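Speaker notes, Saturday morning session
Talk: What to do with your savings when an election is coming

Slide 1. Welcome

Good morning, everybody, and thank you for giving up a piece of your Saturday. I know there is coffee in the back and I promise I won't be hurt if you get up for a second cup. (Wait for the back row to sit. Thank Rehema Lukumay for setting this up.)

Start with the phone calls. Every election season, my phone at Valdebenito starts ringing a couple of months before the vote, and the callers are lovely people, and they nearly all ask me the same thing. Should I get out until it's over? Some of them want to get out if one side wins and some want to get out if the other side wins, and I've had a married couple on the same line wanting both.

Slide 2. The two decisions

Getting out sounds like one decision, but it's 2. You have to pick the day you sell and then you have to pick the day you buy back in. People are pretty good at the first one, because being worried gives you a push. The second one is a bear. Tell the story of my client who sold in February, ahead of a primary, and meant to be back by spring. He was waiting for things to calm down, and every week there was another headline, and he was still in cash long after the votes were counted. He's let me tell this one for years, bless him.

Slide 3. Polls and prices

Go slowly here, this is where I lost people last time. By the time you and I read a poll over breakfast, the big trading desks have read it too, and whatever they think about it is already in the price. So if you sell on the poll, you're betting that the poll is wrong or that everyone else has read it wrong. That may be so! But it's a bet, and you should know you're making it.

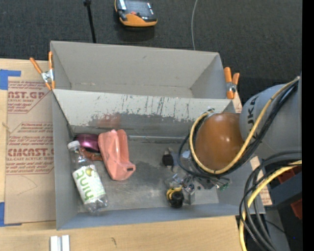

Then there's the part after the vote. Even if you call the winner, you still have to guess which promises get through Congress, in what shape, and how many months it takes. My colleague Bautista Maldonado likes to guess out loud, and he's a smart man, and we keep his guesses on a card in the break room. (Pause, let them laugh. Bautista is in the third row, wave at him.)

Slide 4. The Rivitz letter

Mention the Rivitz newsletter, since a lot of you brought it up at registration. They wrote to 704 of their readers and asked who had changed their holdings because of the campaign. More than 100 said they had. I'd be careful with it, as these are people who answer newsletter surveys, but I thought it was a nice picture of how common the itch is. If you have it, you have plenty of company.

Slide 5. What I'd do instead

Money you need within a couple of years, for a roof or tuition or a wedding, shouldn't be riding on stocks in any season. Move that first, and do it whoever is ahead.

For the rest, look at your mix and see if it has drifted. If you really can't sleep, trim a little. I had a client who moved 20 percent into short-term bonds and told me she stopped checking her account at night. I call that money well spent, even if it cost her some growth.

Write down what you did and why, with the date, and put it somewhere you'll find it.

Slide 6. Questions

Milagros Villalba has the microphone. Take the Gromow fund question first if Archie Lamont asks it, he emailed ahead. No candidate talk, please, and that includes me. Handouts are by the door, and the room is ours until noon.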